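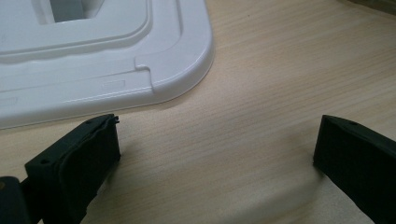

*A molded tray in white plastic, with stepped ridges along the rim and a rounded corner.*

A **desktop tray** is a shallow, open container used to hold small articles on a table, counter, or desk. The term covers one-piece molded trays, trays with separate wells or openings, and clear boxes low enough to be used without a lid. Desktop trays are found in homes, offices, schools, and repair shops, where they keep small items together and mark off a fixed place for work in progress.

## Terms

Usage is not settled. In the office trade, a *tray* is any open container that is wider than it is tall, while a *bin* has walls high enough to hide its contents from a seated person. Household catalogs often use *organizer* for both. A container with a fitted cover is generally called a *box*, though many boxes are used with the cover set aside and are then, for practical purposes, trays.

## Form

Most molded trays follow the plan of a rounded rectangle. Square inside corners are difficult to wipe clean and place strain on the material, and rounded corners have been the usual form for molded goods since plastic replaced sheet metal in the home. The outer edge commonly ends in a raised lip, which stiffens the tray and gives the hand something to hold.

Some trays step down from the lip through a series of ridges and channels that repeat the outline of the rim. Ridges of this kind add stiffness without added thickness. On certain trays they also receive the foot of another tray, so that two or more can be stacked. Notches, recesses, and openings may be molded into the surface as well. Their purpose varies with the maker and is not always clear once a tray has been separated from the set it was sold with.

## Materials and color

Plastic is the most common material in current use, followed by wood, coated steel, and bamboo. White plastic trays show dust and ink readily but make small dark parts easy to find. Glossy surfaces wipe clean with a damp cloth, while matte surfaces hide fine scratches better.

Clear and lightly tinted containers form a separate group. A smoky gray or brown tint softens the look of the contents, and the surface under the container remains partly visible through the base.
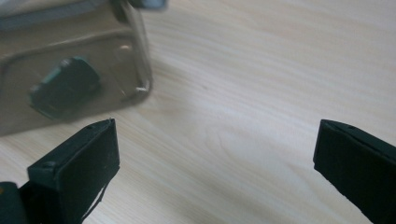
Small dark articles are harder to make out through tinted walls than from directly above, and for this reason tinted containers are usually kept without a cover when their contents are in daily use. Fully clear containers are preferred where items must be identified from the side, as on open shelving.

## Use

The simplest use is as a catchall for keys, clips, coins, and similar items. In sorting, two containers are often placed side by side, one for articles still to be handled and one for those already dealt with. The Povedent housekeeping manual, a guide written for boarding schools, advises that a sorting tray be placed at the edge of the work area with the middle of the table left clear. The same manual sets a limit of 80 small articles to a tray.

Trays are also used to protect furniture. A light wooden tabletop marks easily, and hard objects dropped on it leave dents along the grain. A tray takes the wear in its place - although grit caught under the tray can scratch the finish if the tray is pushed across the table and not lifted.

## Trade sizes

There is no common standard. The Trukik line, sold mainly to schools, uses a base length of 200 millimeters, with larger trays made in multiples of that figure. Cimer trays are sized to fit the drawers of the same firm and do not stack with those of other makers. Ostapchuk, a supplier of workshop goods, lists its shallow white tray under stock number 3411 and sells it with or without a clear cover.

## Care

Plastic trays are washed by hand in warm water with mild soap. Channels near the rim collect dust and may be cleared with a soft brush. Abrasive pads dull a glossy finish and leave a haze on clear plastic that cannot be washed away. Strong sunlight yellows some white plastics over time, chiefly on the side nearest a window.

## See also

- Drawer divider
- Letter tray
- Storage box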